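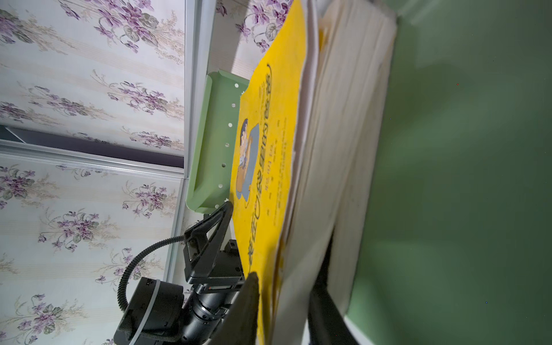 Home | About the Fellowship | Grantees | Reports | News | Contact

Progress report, second quarter of the grant
Submitted to Brenda Marsden, Risier Fund for New Writers
2024-01-25

Hi Brenda,

You told me last time that you'd take a messy report over a late one, so here's a messy one, on time!

The big news first. The draft of the novel is at 277 pages. When I wrote to you in the fall I was stuck on the ferry chapter and had been for weeks, and I'm happy to say the ferry chapter is gone. I moved the one good conversation out of it and gave it to the two sisters in the kitchen, and the whole middle of the book loosened up after that. I wish I'd done it in September, but I was very attached to that ferry (I'd read so much about ferries).

What I haven't done is the ending. I have two of them and they don't agree. In one, Marta sells the house in Dilldale, and in the other she moves back into it, which changes a lot of what she says in the first hundred pages. I've been going back and forth and my plan is to write both all the way out and then live with the loser for a week before I throw it away. The schedule I gave you had the ending finished by now. I'm behind on that, and I'd like to move it to the next quarter if that's okay with you.

The mentoring part of the grant has been a joy. Kęstutis Ķēniņš read the first 60 pages and sent them back with more pencil on them than type. He's very polite in person and not at all polite in the margins. His main complaint was that I explain every joke right after I make it, and once he'd said so I saw it everywhere, including in my emails. I've been cutting those. He also asked why the father never speaks until chapter six, and I didn't have an answer, so now he speaks in chapter two. We have two more calls left out of the ones you're paying for. I'm saving both for the ending.

The workshop at the Vestuner library ran on five evenings and wrapped up before the holidays. It was meant for people who had never shown their writing to anyone, and that's who came, plus one retired sportswriter who had shown his to everybody and was wonderful company. We did short pieces, mostly memory stuff, read out loud if you wanted to. A couple of people never wanted to and that was fine. The library would like to do it again in spring. I said I'd love to but that I had to ask you first — so I'm asking!

On money, the quarter's payment was $2000 and I've spent $613 of it outside of my own writing time. Most of that was the workshop (copies, notebooks, the room deposit), and the rest was the train to Sepp and one night there so I could go through the old newspapers. The deposit is coming back to us, they just haven't mailed the check. Receipts are in the envelope I sent separately. One of them is a photocopy; I left the original in a coat.

Sepp was worth the trip, by the way. I went for the flood and came home with the classified ads. People selling one skate, people looking for a brother, a man who ran the same ad for a piano bench every week for most of a year. He's in the book now. I've had to hold myself back from putting all of them in.

For next quarter I'm planning to finish both endings, pick one, and get a clean copy of the whole thing to Kęstutis with enough time for him to be rude about it. I'd also like to send out one chapter as a stand-alone story, probably the piano bench one. Do I need to put the fund's name on it if it gets taken? I looked in the agreement and couldn't tell.

Call me if anything in here looks off, mornings are best. And please let me know about the spring workshop when you can, the library needs to print its calendar.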